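Quiet week in August, so you get a ramble. I finally quit my podcast app and moved all 80 shows over to Govonar. Took almost 2 evenings!
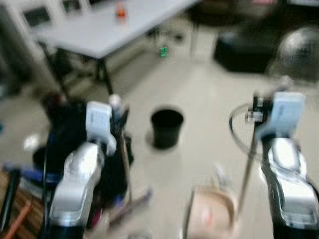
What I kept

Mostly the long history ones - the 60 minute kind, with no ads in the middle.

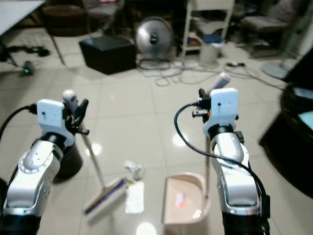 I did drop 9 that I never played, and I don't miss them one bit.

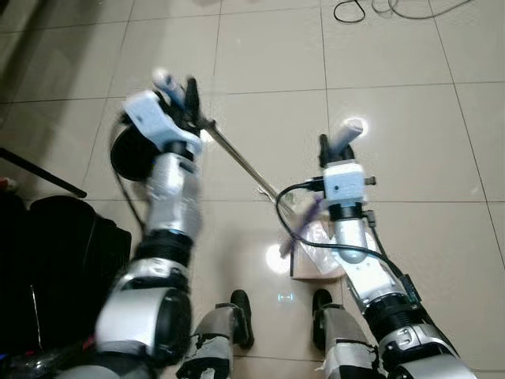
My favorite is still the one on old shipwrecks. I save it for chores, and a beige tile floor like this goes by so fast with a good storm on. More next week!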